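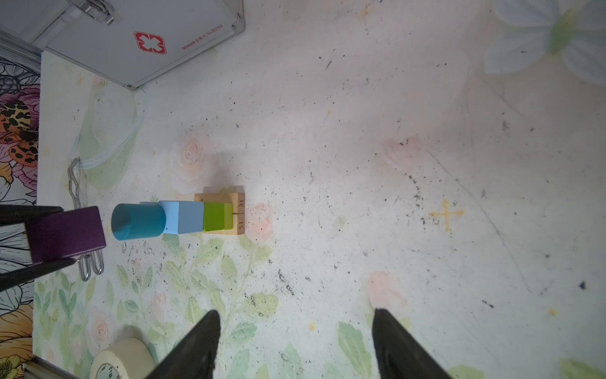 2 min read

Zoltdale Blocks: notes for planning your own bench

Hello, and thanks for stopping by! Ketsara Bunnag and I put this card together for groups who like the Zoltdale block recordings and want to work out what a second bench would cost them. The set has 127 episodes of two arms handling small blocks on a tabletop, with a wrist view and a fixed view.

What to budget for first

Start with the arms and the grippers, and then please leave real money for the dull things - rail, corner posts, cable sheathing, spare fingers. We set aside $600 for those and spent almost all of it. Both arms bolt to one aluminum rail along the front of the table, so order it longer than you think you need (Darcy Bolger had to reorder ours, and was very kind about it).

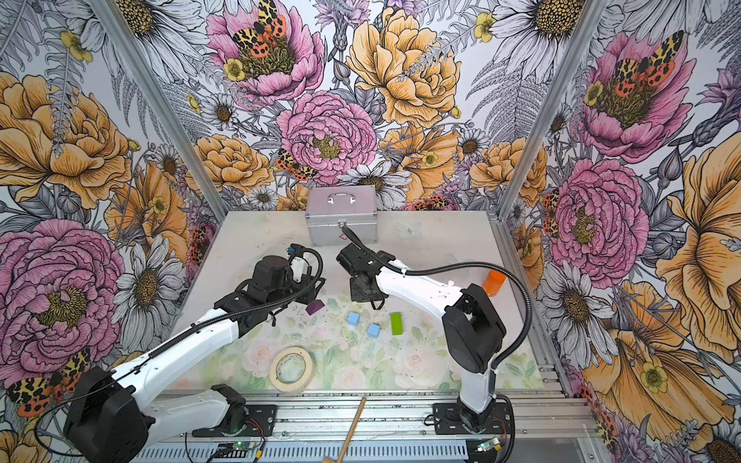

Still on the list for June

- 18 spare finger pads, quote requested from Halvorsen
- a second wrist camera
- more blocks in light colors

Questions about prices go to Anika Abernathy, who keeps the spreadsheet and is happy to share it.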